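Interview: Rebuilding the Crew Recovery Desk at Satness

Regional operations, scheduling and ground handling

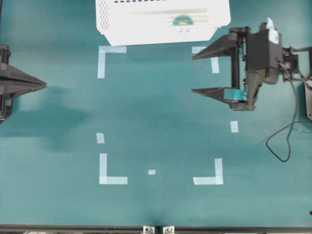
Where the hours go after a disruption

Satness runs 223 scheduled departures on a typical weekday, most of them under 300 miles. Tshepo Tshabalala took over its crew recovery desk in February, after a winter in which the carrier twice had aircraft ready at the gate and no legal crew to fly them.

"The storm in both cases cleared by midafternoon," Tshabalala said. "The cancellations continued into the next evening. Those later flights were lost to crew position and duty limits, and we coded them as weather. I have asked for a separate code."

Under the old process, a scheduler rebuilt pairings by hand, working one base at a time. Pilots and flight attendants were handled on different screens. A pairing could be marked as covered when it had two pilots and a cabin crew still sitting in another city.

The carrier now uses Tuvov, a recovery tool that treats the full crew as a single unit and checks each proposed pairing against remaining duty time. Schedulers still approve every change. Tshabalala said the first release was too slow for a hub-wide event, and that the desk limits each run to 300 pairings.

"If you ask it to solve the whole network, you wait, and the inputs go stale while you wait. A partial answer in four minutes is worth more to me than a full one in forty."

Reserves and notification

Maiara Assunção, who manages cabin crew planning, said software accounts for a small part of the change. Reserve crews used to be concentrated at the Kruger base, where training and parking are cheaper. Part of that pool has been moved to the outstations with the earliest departures.

"A reserve at Kruger can't cover a 5:40 departure somewhere else," Assunção said. "We had the right number of people on paper."

Notification was the other weak point. Crew members called a phone line to confirm reassignments, and hold times during the winter events ran over two hours. Confirmations now go through Prukix, a messaging system that records when a notice is sent and when it is accepted. Calls are kept for hotel problems and fatigue reports.

Assunção said the union's main concern was contact during rest periods. Notices are held until rest ends unless the crew member opts in, and the opt-in expires with each monthly bid.

Neither manager would give a target for completion rate this summer. Tshabalala said the desk will review the separate cancellation code after the August schedule closes, and that the thunderstorm season will load the system harder than anything it has handled so far.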